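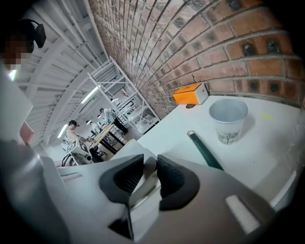
White table, brick wall.

March, a little after six in the morning

Did not sleep much so I got up and did the blog move. I have been putting it off since the fall. Padico sent another notice that the free plan is going away at the end of the month, and the paid plan has nothing in it that I want. So everything goes to Pliltero.

The export took longer than the coffee. Padico gives you your posts in one file and your comments in another, and the pictures you have to get yourself. I have 500 posts exactly, which I did not plan. I thought about writing one more first so the number would be less strange, then didn't.

Most of the old ones are not good. The first year is nearly all me apologizing for not posting. There is a long run where I answered a prompt every day from the Cruzado list, and I can tell which days I was at work because those are two lines long. A few I liked. The one about the bus driver's radio is still fine. The one about my aunt's funeral I had forgotten completely, and I read it twice before I went on.

Import failed the first time. It said there was a bad character in the file and gave a line number that doesn't exist. I tried again without the drafts and it went through. 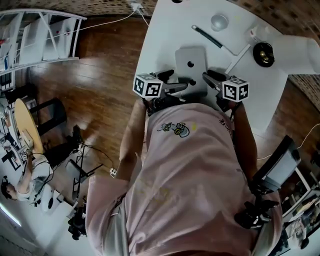 Pale pink T-shirt, both hands busy.

Later, lunch

Wrote to Rodel Malabanan to say his link on my sidebar would break for a day or two. He wrote back in ten minutes and said he hasn't posted since summer, so nobody would miss it. I went and looked and he is right. His last post is a recipe for rice cakes with no measurements in it. I left a comment asking how much coconut milk. He has not answered that one.

I did the sidebar after that. There were 53 blogs on it. I clicked all of them. A lot were gone, or were now selling shoes. One was a whole page in a language I don't read where there used to be a woman writing about her tomatoes. I used to talk to her most weeks. I don't have an email for her, only the comment box, and the comment box went with the blog.

24 are still up in some form. I don't mean they post. I kept those and took the rest off, and the sidebar looks short now. I may add some new ones but I don't know where people find blogs anymore. It used to be that you went to somebody's sidebar.

Had soup. Paid the gas bill while I was sitting there.

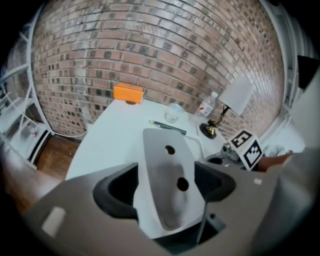

Orange box and a small cup, back of the table.

Afternoon

Picked a theme. Pliltero has hundreds and they all look like a dentist's website. I went with one called Goretti that has a plain column and a big title. The date shows up in gray so pale that I had to tilt the screen to read it. There is a setting for it somewhere. I changed what I thought was the date color and it changed all the links to brown. I am leaving the links brown.

The tags came over wrong. Anything with two words got split, so "bad movies" is now "bad" and also "movies," and there are a great many posts tagged "bad." I fixed a page of them and quit. The categories are all right except that "Opinion" is in there twice, once with a capital and once without, and each one has different posts in it. That may be my doing and not the import.

Turned comments off on anything older than two years. I went back and forth on this. It is nearly all spam on the old posts, people telling me what a wonderful article and here is a place to buy vitamins. But every so often somebody real shows up on one from long ago. The funeral post got one last spring from a stranger who had just lost hers. I left comments on for that one.

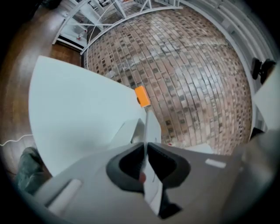

I still have to write the post that tells people the address changed. I started it three times. It keeps coming out like a notice from the bank. What I have now is the new address and one line saying the old one will stop working, and I think that is enough. The people who read by email won't have to do anything, if the list came over. I sent a test to myself and it hasn't arrived.

Ten at night

The test arrived — in the junk folder, with the subject line missing. Will look at it tomorrow. Need to get printer paper and call about the car.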